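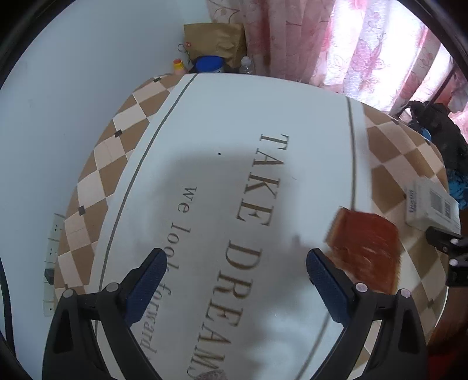

I'm looking for people to help me compare two versions of a hand-held gripper this June, and you don't need any robotics background to join in. I'm Gladys Ñahui, and I run the gripper trials at Sinum, in Priluvdale. Our hand-held tools have padded fingers and a camera that looks down past them, and what I want to know is which finger pads and which camera mount let ordinary people work fastest with the fewest drops. A lot hangs on the view. With the fingers wide open you can still read DREAMS in the gap between the blue pads, and that's the kind of clear line of sight I want to keep when we change the mount. The left fingertip does get in front of part of the word "look" in the smaller lettering, though, and small blockages like that are what I'll be asking you to grumble about. Please grumble! It's the most useful thing you can do for me.

We ran a first round last year with the old pads, code name Plakby, and ended up with 957 recorded picks. I threw out 589 of them. Painful, but the timing on the trigger was off and I couldn't trust the numbers. Cormac Moynihan has rewritten the controller from scratch, so this round should go a lot more smoothly (he has promised me cake if it doesn't, and I intend to hold him to that).

A session goes like this. You come in, you get a short practice with each gripper, and then you do the same set of pick-and-place tasks with both: soft cloth, small boxes, bottles, crinkly packaging. Half of you start with gripper A and half with gripper B. After each set you fill in a one-page form on grip comfort, how the squeeze felt and how well you could see what you were grabbing. I'm in the room the whole time, and we stop for a break whenever your hand wants one.
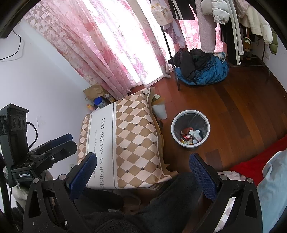
Do I have to be right-handed? Either hand is fine. Both grippers close with the same squeeze, and I'd love more left-handed people this time, seeing that we had hardly any in the first round.

Who I'm after: adults 18 and up who can hold a light tool for short stretches and who are okay with a camera recording the work area. If you've had a recent wrist or shoulder injury, please sit this one out and write to me about the fall round. You can wear glasses, you can bring a friend, and you can quit partway through without telling me why.

Pay is $100 for a full session, plus bus fare. If you have to leave early you still get paid for the time you were with us. I have 142 slots to fill, and evenings go first, so put down a second choice.

To sign up, send a note to Bláthnaid McGrath at the Sinum front desk with your name, which hand you write with and a few times that suit you – she'll send back the consent form and directions to the Kavanagh building. Use the side door, the front one sticks.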